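From: Dario Monti
To: Skinorby small builds list
Date: 2020-09-14
Subject: Re: [skinorby] loft ladder or stairs?

Gianni Cocco wrote:
> We're framing the loft next and I still can't decide. Stairs eat
> so much floor! Did anybody here start with a ladder and regret it?
> Also, is a skylight up there worth the trouble?

Hi Gianni,

I did, and yes, a little! We moved into ours in January with a plain ladder, and by the second week I was sick of climbing down it in socks at night. My dog never forgave me either (he's 40 pounds and had to be carried).

What we have now is a set of alternating steps that Leonardo Caruso drew up for me. It takes up 34 inches of floor and there are drawers under the bottom three. You get used to starting on the correct foot, though my mother still won't go near it.
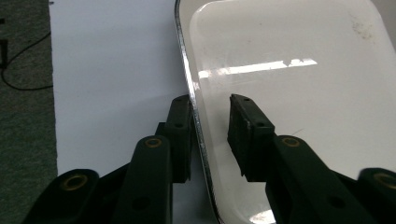

Vol. 15, No. 4

On the skylight: do it, and get one that opens. The loft at Brustdale was like an oven until we had ours in, and now I sleep with it cracked most of the year. Just flash it before the roofing goes on, please, I did it the other way around and spent two miserable weekends up there with a pry bar.

Italo Gatti has my old ladder in his barn if you want to try one before you commit. Bring straps, it's longer than it looks.

Dario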